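Lurnov Numbered Labels for Shared Laundry Rooms 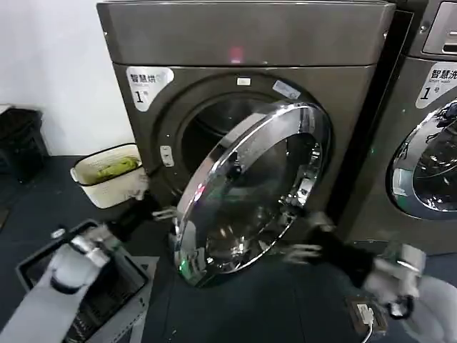

Shared laundry rooms run better when every machine has a name people can read from the doorway. Lurnov labels are printed to order for dormitories, apartment buildings and staff housing, with one label for each machine and the number set larger than anything else. We print in one or two languages. The washer label shown has Chinese characters with "Smart wash" in small letters and a large "1", and the dryer beside it carries a 1 of its own, so the two read as a pair. Dark print on a white label stands out well on dark gray machines like these.

Material and finish
White matte vinyl with a clear top layer. The adhesive is made for painted metal and smooth plastic. Corners are rounded on request. Labels can be wiped with a damp cloth and ordinary dish soap. Do not use scouring pads or solvent cleaners.

Sizes
Small: 6 cm wide, for coin boxes and detergent shelves
Large: 17 cm wide, for machine fronts

Where to put them
Most buyers place the label on the flat part of the front, above the door and to one side. Keep it clear of the display, vents and hinge plate, and open the door all the way before you stick anything down – a wide door can cover more of the next machine than you expect. Clean the spot, let it dry, then press from the middle outward. Leave the label alone overnight before wiping it.

Numbering
Tell us how many washers and dryers you have and how you want them numbered. Pairs can share a number, or you can run one series through the whole room. Replacement labels match the original order, so keep your order sheet.

Ordering
Orders of up to 200 labels ship from the Havutik warehouse. Larger orders, including anything more than 600, are printed at Wastora and take longer. A proof is sent before printing. Changes to wording are free until the proof is approved.

Price list updated 19 April 2025.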